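Kosbridge Open Day - Robot Cell Walkthrough Checklist, with Comments

Cell: medical supply picking, demonstration setup
Checked by: Morven Semple
Countersigned by: Grażyna Pawłowska (under protest, see item 9)
Date: May 2026

Marks used: OK, OK WITH COMMENT, FIX BEFORE DOORS, NOT MY DEPARTMENT. The last one was added by request after the previous open day and has been very popular. 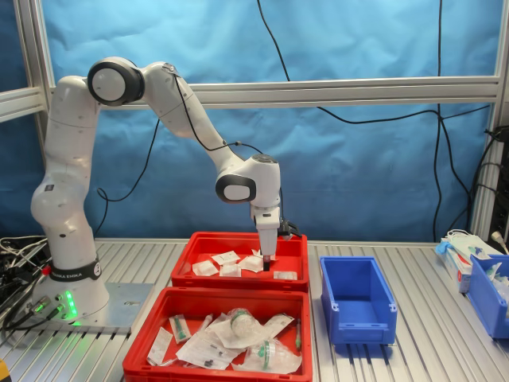
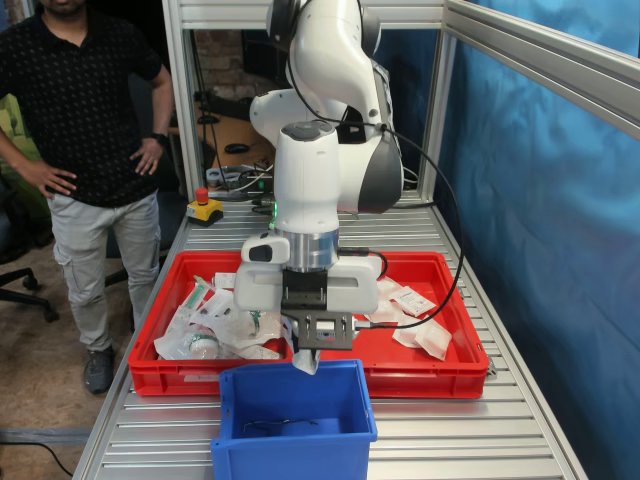
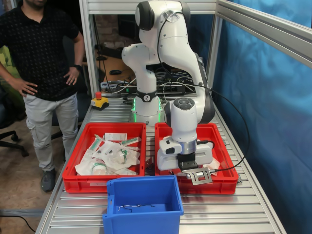
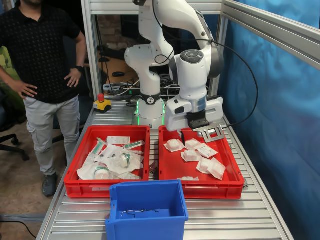
Red bins for the packaged supplies, blue bins along with them, one arm over the lot.

SECTION A - THE CELL

1. Base plate and fixings. OK.
All bolts torqued and paint-marked. Someone has been using three different colors of paint marker, so the base now looks like it was inspected by a kindergarten, but it isn't going anywhere.

2. Emergency stop reachable from the operator's side. OK WITH COMMENT.
Yellow box, red button, left side of the table. Pressed it, arm stopped. Released it, arm stayed stopped, as it should. Please don't let visitors "have a go." Last July the Galbraith party had 13 goes.

3. Status light visible. OK.
Green at the base. Presenters should know what the other colors mean before a ten-year-old asks, and one will.

4. Cable along the arm clear of the joints. OK WITH COMMENT.
Ran the full routine slowly and watched the loop near the wrist the whole way. It doesn't snag. It does look as if it would like to.

5. Floor cables. FIX BEFORE DOORS.
There's a black cable across the floor on the operator's side. I know it's there. You know it's there. The Busley school group will not know it's there. Cover strip, taped at both ends, and please use the floor tape and not the nice blue masking tape from the paint store.

6. Desk behind the cell. NOT MY DEPARTMENT.
Power strip, mouse, and a nest of cables in plain view through the frame. It's electrically fine. I tested it. As a advertisement for the orderly future of automation it could use ten minutes and a few zip ties.

SECTION B - THE SUPPLIES

7. Packages sealed and in date. OK WITH COMMENT.
Everything is demonstration stock and none of it goes back to a clinic. The dates still matter, as a retired nurse will read them aloud. Two packets pulled and replaced.

8. No exposed sharps. OK.
Syringes stay in their packaging at all times. If a pouch splits, stop the demo, glove up, and bag the whole thing. Gloves are in the white box on the table, blue ones poking out of the top.

9. Bins clean and empty at the start of each run, where they're meant to be empty. FIX BEFORE DOORS.
Bits of thin dark wire in the blue bin at the front. Grażyna says they're harmless and have been there longer than she has. I say a bin is either empty or it isn't - we settled on "remove, then argue."

10. Spares on hand. OK.
Lavero sent 300 small packets against an order for 10. We'll be fine for packets.

SECTION C - THE PEOPLE

11. Rope line set back from the frame. FIX BEFORE DOORS.
Rope found. Posts not found. Last seen holding up a bake sale banner.

12. One operator in position, one talker. OK WITH COMMENT.
The operator watches the arm. The talker watches the crowd. Nobody does both, including those of us who are sure we can. Hands on hips is an acceptable operator stance provided one of the hands can get to the button.

13. Approved answers to common questions. OK.
"Will it take my job?" - Say what it does, which is pick up small packages, and let them decide.
"Can it shake hands?" - No.
"Why did it drop that one?" - Thin pouches are hard to grip. Don't tell them it's shy. Small children believed this and were upset.

14. Visitor sheet signed. OK WITH COMMENT.
Use form 921, the short one. The long one asks visitors for their forklift license.

OPEN ITEMS

5 - cover strip, Morven
9 - blue bin, Grażyna
11 - rope posts, whoever ran the bake sale

Recheck when all three are closed. Leave this sheet on the clipboard by the door and put the pen back on its string.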